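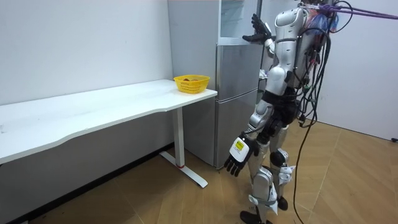
The tall silver fridge, with the white desk on the left

Opened port: fridge or cupboard?

Posted by Wovberg
I finished a glass of a 2000 late bottled vintage port on Wednesday and there's most of the bottle left. My brother-in-law keeps his in the fridge door, my mother kept hers on the sideboard till Christmas (and drank it!). It has a proper cork, the long kind, and I had to decant it because of the sludge. How long have I got?

Gil-soo Yoon
Fridge, definitely. If it threw sediment it's an unfiltered one, and those fade faster than the filtered kind with the stopper. I'd call it 7 days, maybe a bit more if you pour it back into a rinsed half bottle so there's less air on top. Take it out 20 minutes before you want it or it tastes of nothing much. A tawny is a different animal, I've had one going for nearly 7 weeks and still liked it.

Gultevach
port doesnt go off its got brandy in it. mine lives by the toaster

Song
Mostly with Gil-soo, but stand it upright, please. Lying down just gives the air more wine to get at, and old corks leak once they've been pulled. If it goes flat on you, cook with it. Red cabbage!

Comments
Adero: By the toaster?? Poor bottle.
Wovberg: Thanks all, it's in the fridge, upright. Half gone already.
Gultevach: told you it wouldnt go off

Last updated: July
Viewed 831 times
Print this page | E-mail this page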